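Perguntas frequentes – Inscrição de jogadores e calendário da Liga Obura de Futebol Amador

Última atualização: 2024-04-19

Quantos jogadores pode cada clube inscrever?
O plantel tem um limite de 22 jogadores, incluindo os guarda-redes. Os clubes com equipa de reservas entregam uma segunda lista, em separado. Um jogador não pode constar das duas listas na mesma jornada.

Até quando são aceites transferências?
A janela fecha no último dia de março. Depois dessa data só se admite a substituição de um guarda-redes com lesão comprovada por relatório médico. O pedido é dirigido a Halima Mabula, responsável pelas inscrições, e deve indicar o número de licença do jogador que sai e do que entra.

O que acontece se um jogador for utilizado sem licença válida?
O clube perde o jogo por 3-0 e paga uma multa de 200 euros. Em caso de reincidência, a multa passa a 500 euros e o processo segue para o conselho de disciplina, presidido por Elibariki Mfaume.

Como se desempata a classificação?
Aplicam-se os critérios pela ordem seguinte: pontos nos jogos entre as equipas empatadas, diferença de golos nesses jogos, diferença de golos geral, golos marcados. Se o empate persistir e estiver em causa o título ou a descida, realiza-se um jogo em campo neutro.

Quantos minutos contam para o prémio de assiduidade?
São necessários 540 minutos de jogo em partidas da liga. O tempo de compensação não conta. Os jogos da Taça Brerkico também não.
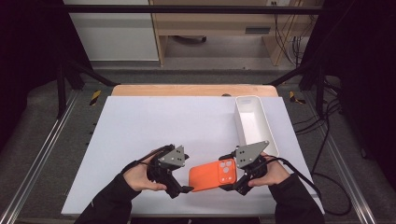
Um jogo pode ser adiado por falta de jogadores?
Só quando o clube tiver menos de onze jogadores disponíveis por motivo de doença ou de convocatória para seleções regionais. O pedido entra até 48 horas antes do início da partida. Lesões e castigos não são fundamento para adiamento – o clube deve recorrer à lista de reservas.

Quem decide se o relvado está em condições?
O árbitro, após vistoria feita uma hora antes do jogo. No campo de Mulby, que tem drenagem deficiente junto à baliza norte, a vistoria é antecipada para as nove da manhã e cabe a Wafula Kinyua.

Os cartões amarelos transitam para a fase final?
Não. São anulados no fim da fase regular. As suspensões por cumprir mantêm-se, seja qual for a sua origem.

Como se apresenta um protesto?
Por escrito, até ao final do segundo dia útil seguinte ao jogo, com assinatura do delegado do clube. O protesto sobre a qualificação de um jogador deve identificar o artigo do regulamento em causa. Decisões técnicas do árbitro não são passíveis de protesto.

A quem se pedem alterações de horário?
A Faraji Masanja, no secretariado da liga, com o acordo escrito do adversário. Nas duas últimas jornadas todos os jogos começam à mesma hora – não há exceções.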